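Bramano Tableware Questions "Hand-Painted" and "Lifetime" Claims in Everyday Dishes

Shoppers should ask harder questions before paying extra for a plate, says Bramano Tableware, which sells dishes for a living and knows how loose the trade's language has become. The company is dropping the words "lifetime," "heirloom" and "artisan" from its catalog and asks larger sellers to explain what they mean by them.

"Hand-painted" is the hardest case. It can mean a person with a brush, or a person who touched up one leaf on a printed transfer. Both get the same sticker and often the same price.
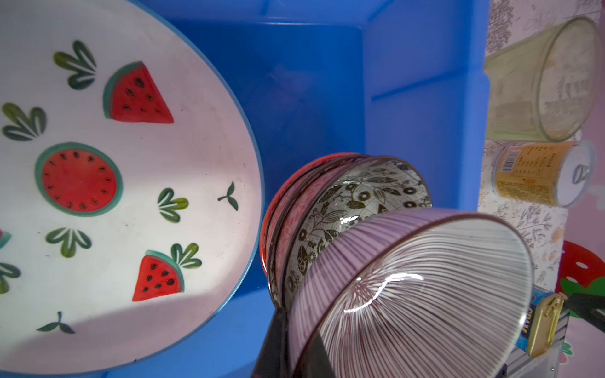 Bramano doubts that most buyers can tell the two apart in a store, and it doubts that most stores can either. Its own labels will now name the method, and where a supplier will not say in writing how a pattern was applied, the label will read "method not confirmed."

"Dishwasher safe" gets the same treatment. The company asked 11 suppliers how many wash cycles stood behind the claim. Only two sent a number. The rest sent brochures.

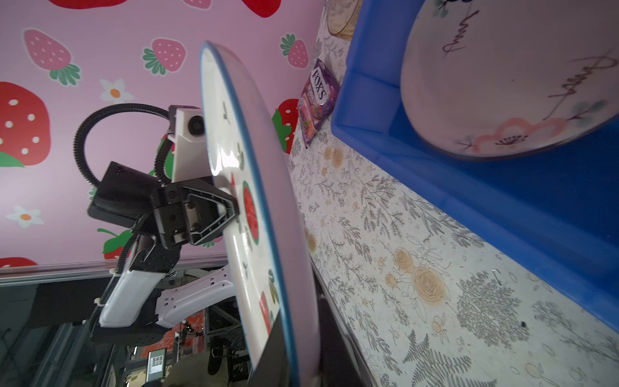
LATAR, September

The new labels go on sale this month at the Bramano shop on Thaler Street and will cover 3000 pieces by the end of the season. Prices do not change. Returns are accepted for 50 days, including on used dishes, if the pattern fades or the glaze crazes.

Bramano makes no claim that its labels will fix the problem. A trade group, Hullon, has promised a voluntary quality seal, and the company will not be signing up. A seal paid for by the sellers who display it tells a shopper very little, and the draft rules do not say who would do the testing.

Blue-and-white ware will be relabeled next. "Traditional" will come off those boxes unless the maker can say which tradition.
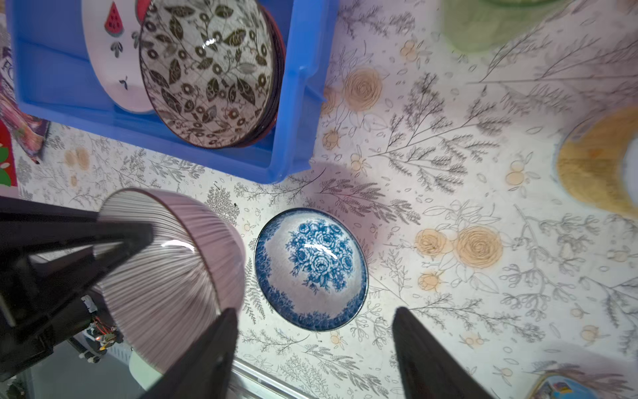 About Bramano Tableware

Bramano sells everyday plates, bowls and serving dishes from its shop in Latar and by mail order. Label samples are available at the shop counter on request.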